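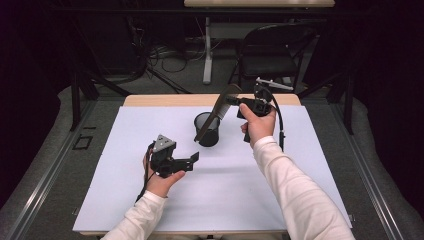
A long comb held over a black mesh pen cup on a covered work table.

Zerham publishes free sorting guide for small household items

Guide covers 11 categories of loose articles and recommends upright storage for long, narrow ones

Zerham, the home storage supplier, has published a guide to the sorting and storage of small household items. It is intended for tenants, landlords of furnished rooms and anyone fitting out a bedroom, bathroom or study with limited drawer space. The guide is available free of charge from December, in print and as a download.

The text was written by Morfudd Kneath, product manager for desk and dressing table storage, with Tudur Mathias, who was responsible for the measurements. It draws on a survey of 2590 households carried out by the company over the past year. Respondents were asked to empty one drawer or shelf on to a table, sort the contents by shape, and record which articles had no fixed place.

Combs, hairbrushes, scissors, rulers and pens made up the largest group of articles without a fixed place. These are grouped in the guide under the heading 'long and narrow'. Most were being kept flat in a shared drawer, where they took up the full depth of the drawer and lay across smaller things.

The guide recommends that long and narrow articles be stored upright in an open cup, with the heavier end down where the shape allows. Combs with a handle should go in handle first, so that the teeth stay clear of the other contents. A comb should not share a cup with pens or pencils. Where two cups stand side by side, the guide advises a gap of at least 4 cm between the rims.

'Pen cups are sold for the desk, and people tend to leave them there,' said Morfudd Kneath. 'A mesh cup does the same work on a dressing table or a bathroom shelf. Dust and loose hair fall through the sides or collect at the base, and both can be rinsed out. We wanted the guide to deal with articles by their shape – the room they are used in comes second.'

A separate section deals with preparing the table before sorting begins. The surface should be cleared completely and covered with a plain, pale sheet, smoothed flat. Small dark articles such as hairgrips and pen caps show up clearly on a pale cover, and the sheet can be lifted by its corners afterwards and shaken out. Containers should be placed towards the far side of the table, leaving the near side free for handling. The guide suggests moving one article at a time and finishing each category before starting the next.

Other chapters cover flat articles (cards, receipts, envelopes), coiled articles (cables, ribbon, elastic bands), and articles that roll. There is a table of cup heights against article lengths. For a cup without a weighted base, the guide states that no more than half the length of an article should stand above the rim. Longer articles need a taller container or a place against a wall.

Cleaning instructions are given for mesh, glazed and wooden containers. Mesh cups should be emptied, brushed from the inside with a dry bottle brush, rinsed and left upside down on a rack until dry. Wooden containers should be wiped only.

The draft was read and corrected by Llinos Samuel and Eleri Maddocks, both of whom manage furnished lettings. At their request the final version includes a single-page inventory sheet, which can be completed at the start and end of a tenancy.

'The inventory sheet is short enough to be filled in,' said Eleri Maddocks. 'Our previous one ran to several pages and came back blank.'

The first print run is 2000 copies. Copies will be sent to stockists of the Brastik and Gimura storage ranges, and may be ordered singly or in packs. The download is a print-ready file in A4 format, with the inventory sheet supplied separately. A Welsh language edition is in preparation and will follow in spring.

Notes to editors

Zerham supplies containers, trays and drawer dividers for domestic use. The Brastik range consists of desk and shelf containers. The Gimura range consists of drawer inserts.

Measurements in the guide are given in centimetres. Survey responses were collected by post and online, and incomplete returns were excluded.

Review copies and interviews with the authors can be arranged through Heledd Samuel, press office, Zerham.

Ends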